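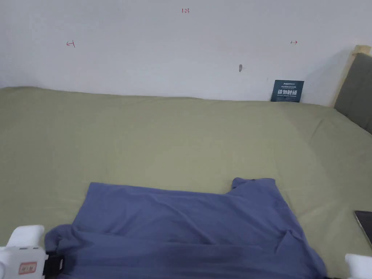 Work on the bedroom and laundry strand of the Drurnholm Supported Homes program continued through the reporting period in all 16 of the apartments covered by the grant. The strand teaches tenants to wash, fold, and put away their own clothing and bed linen, and it accounts for the largest share of staff hours. Folding is taught on the bed, with the bedding pulled up first so that the garment has a clear surface under it. A blue T-shirt spread out over a plain green sheet, with its creases still in it and one part standing up above the rest, is typical of the stage at which most tenants begin: the garment is on the bed, and the smoothing has yet to be done. Staff have been asked to give this stage more time than the original lesson plan allowed.

Reporting period and status

This report is submitted to the Perić Fund under the terms of the second-year award and is dated 13 June 2022. It covers delivery, purchasing, and changes to the plan. The financial statement is provided separately. Of the four strands described in the application, laundry and kitchen are on schedule, storage is slightly ahead, and household paperwork is behind.

Laundry and linen

The lesson sequence now runs in this order: sorting, washing, drying, laying out, folding, and putting away. Laying out was formerly treated as part of folding. It was separated in the spring after staff noted that tenants who hurried this step usually had to start the fold again. T-shirts are taught first, followed by towels, pants, and pillowcases. Fitted sheets are optional and are offered only to tenants who ask for them.

Two methods of folding T-shirts were in use at the start of the year, depending on which staff member was on duty. Tenants found this confusing and said so at the house meeting. A single method has been adopted: the shirt is laid face down, the sleeves are brought in, each side is turned to the middle, and the hem is brought up to the collar. The printed guide has been revised to match, and the older version has been withdrawn from the apartments.

Bed linen was replaced as planned. The award allowed for one set per tenant plus spares, and the order was placed with Sasgate in plain, solid colors. Plain sheets were requested by staff, who find it easier to point out the edges of a garment when there is no pattern behind it. The linen order came to $1,261, which is within the approved line. Two sets arrived in the wrong size and were exchanged at no charge.

Storage

Each bedroom was to receive a chest of drawers with labeled fronts. Delivery is complete and all of the chests have been fixed to the wall. Labels were first printed with words only; picture labels have been added for those tenants who prefer them. Several tenants have chosen to store T-shirts upright in the drawer, and the guide now mentions this as an alternative to stacking.

The shelving unit for shared towels at the Alby building has not been installed. The space measured last year turned out to be too shallow once the new door was hung. A narrower unit has been identified and will be charged to the same line.

Kitchen and paperwork

Kitchen sessions continue weekly and no change is requested. The paperwork strand, which covers mail, bills, and appointments, has lost time to a staff vacancy. The post has been advertised and we expect to resume full sessions in September. Individual help with urgent mail has been provided in the meantime.

Changes requested

We ask the Fund to approve two changes. The first is to move the unspent portion of the paperwork staffing line into laundry and linen, where the additional time for laying out has increased hours. The second is to substitute the narrower shelving unit at Alby for the one named in the application.

Next period

Staff will complete a skills review with each tenant, using the same checklist as last year with laying out entered as its own item. Replacement hampers will be ordered for the apartments that still have the original ones. A revised schedule for the paperwork strand will be sent to the Fund once the vacant post is filled.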